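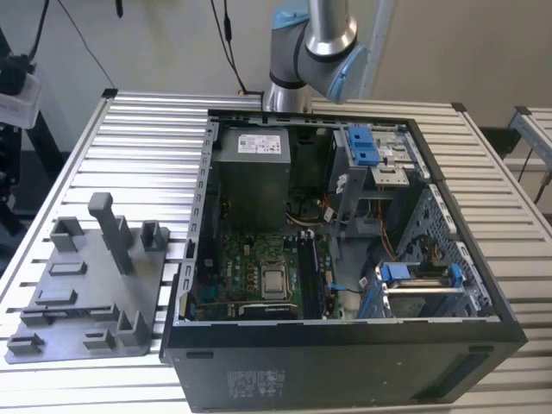
Jodolholm Repair Log

Plain-text records of desktop computers brought to the repair table at the Jodolholm community center. One row per visit. The log was kept on paper cards first and typed up later by Macarena Barrientos.

Contents

visits.csv has one line for each machine and visit.
parts.csv lists parts taken out or put in, linked by visit number.
codes.txt explains the short codes used in both files.

There are 560 rows in visits.csv and 22 columns. The first 16 columns come straight from the cards. The rest were added during typing and start with "x_".

Main columns

visit: a number, never reused.
month: month only. The day was left off the cards after the first winter, so we dropped it everywhere.
fault: what the owner said was wrong, in their words, with names removed.
found: what the person at the table wrote down. Often blank.
result: F (fixed), P (partly fixed), N (not fixed), S (stripped for parts).
x_fault_group: one of 8 groups. Power and noise are the ones people mix up most. A rattling fan is noise, even if the owner also said it shuts off.

Known problems

Cards from January were damp and some of the ink ran. Unreadable words are marked with a question mark in square brackets.

Result P was used loosely. Some people wrote it for a machine that started but was still slow, others for a machine that was waiting on a part.

Memory sizes are given as written on the card. A few are clearly typing errors and have been left alone.

A machine that came back gets a new visit number. The column x_prev points to the earlier visit where we could match them. Machines first seen at the Cinau table have no earlier number here.

Loading

Files are UTF-8 with commas and a header row. Sorkgate users should use the import script in the tools folder, and set the empty value to a blank string. Ventura reads the files as they are.

Corrections

Send the visit number and the column name. Please don't send a whole edited file.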